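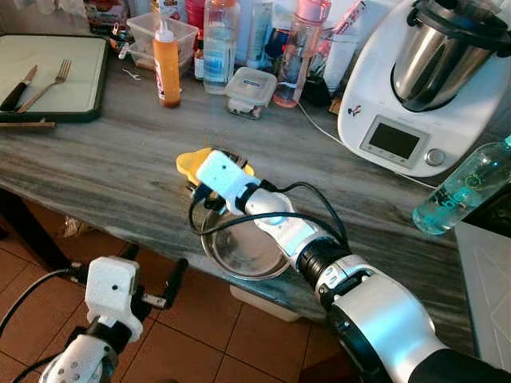

The two-arm cell at the kitchen counter, right gripper closed on a yellow plastic piece.

Viltora Service Desk
Posted in March by Shobha Menon
Print this thread | E-mail this thread

Viltora is publishing its upkeep notes for the Jaton cell, a two-arm machine assigned to household handling work. The notes are intended for operators and for partner sites that run the same arms.

Each session begins with the cables. The operator moves both arms slowly through their full reach and watches the loop between gripper and wrist. A loop that pulls tight at any point is reset before the motors are given full power.
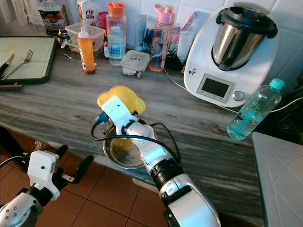 The next check is grip force. The operator closes the fingers on a light plastic item, lifts it a short distance, and holds it for 2 minutes. Any slip is entered in the log with the arm and the finger noted. Fingers are replaced as a pair, never singly.

Bowls and other polished metal items require a separate check of the wrist camera. Bright reflections can mislead the software about where a rim begins. Exposure is set with the bowl in place and the room lights at their working level.

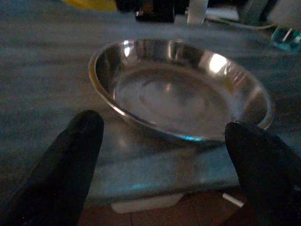
NAMBIAR TEST SITE, March

Wrist camera settings for the Jaton cell are now stored under profile 857. Operators are asked to load this profile before any task with steel bowls and to leave the factory profile unchanged.

Lens covers are cleaned with a dry cloth only. Liquid cleaners leave a film that softens the picture near the fingertips.

Gripper housings are opened after every 2000 closing cycles. The technician checks the 4 housing screws, inspects the connectors, and runs the fingers from fully open to fully closed before the unit returns to work.

Soft items are kept for the last check of the session. They give way under the housing, and the software must stop the arm by force reading and not by position alone.

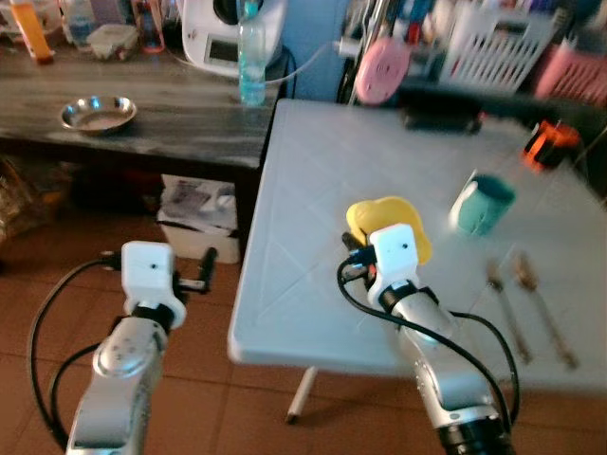 Right gripper against a yellow plush item; mug and two spoons on the same table.

Spare fingers and cable clips are supplied by Grurnard. Sites should send requests through the service desk and include the cycle count from the log.

Contact the service desk | Copyright Viltora | Back to top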